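College opens numeracy program for adult learners returning to education

Pimon College has started a numeracy program for adults who left school without a math qualification. The program covers percentages, unit conversion, reading tables and basic statistics, and is taught alongside the college's existing vocational courses.

A total of 379 learners have enrolled, against a planned capacity of 400. Places are free to residents aged 19 and over who do not hold an equivalent certificate. Learners already on a vocational course are timetabled automatically; others can apply through the admissions office until the end of February.

Kirstin Ritchie, head of adult learning, said the content had been rewritten for each subject area.

"A learner in catering works on yields and portion costs. A learner in bookkeeping works on rates and rounding," she said. "The assessment criteria are the same in both cases."

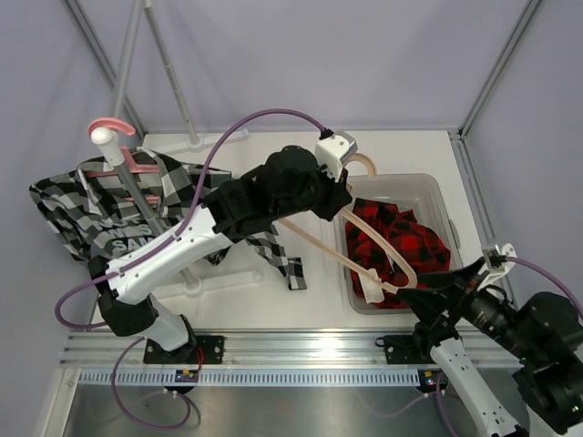
Structure and assessment

The program runs for 33 weeks, with one two-hour class per week. Evening groups meet at 6:30 p.m. at the Wojcik Street site. Daytime groups are split between that site and the main campus.

Each learner takes a diagnostic test on entry and is placed at one of three levels. Progress is checked at the end of each unit by a short written paper. The pass mark is 50 percent, and a unit can be retaken once without charge. 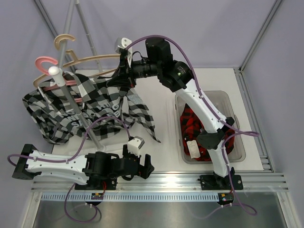 Learners who miss more than four classes are referred to a tutor and may be moved to a later group. Calculators are permitted in all papers except the first – a change from the earlier evening course, which allowed them throughout.

Kwame Mensah, who coordinates the teaching staff, said six part-time tutors had been appointed and two more posts remained open. Class size is capped at 16.

"The limit is set by the marking load," he said. "Every paper is returned with written comments within a week."

Results will be reported to the college's governing board at the end of the program. A decision on a second year depends on completion rates and on the renewal of the current grant, which covers tutor pay and printed materials but not travel costs.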